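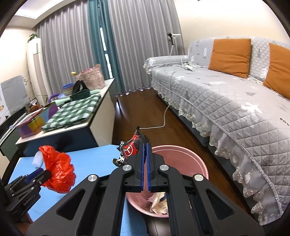
Papelera redonda Fekemeo, color rosa

Papelera de suelo para sala, dormitorio o despacho. La forma redonda permite ponerla al lado del sofá o junto a la mesa sin molestar el paso. Sirve para papeles, pañuelos y envoltorios de merienda.

Características
Color: rosa
Altura: 28 cm
Referencia: 963
Uso: interior, residuos secos

Se puede usar con bolsa o sin bolsa. Si usted prefiere con bolsa, le recomendamos doblar el borde hacia afuera. Para la limpieza es suficiente un paño húmedo con jabón suave; no use lejía.

Entrega
Los pedidos salen de nuestro almacén de Cárdenas el lunes. Para cantidades de más de 13 unidades, escriba por favor a Cormac Brophy y le hará un precio especial.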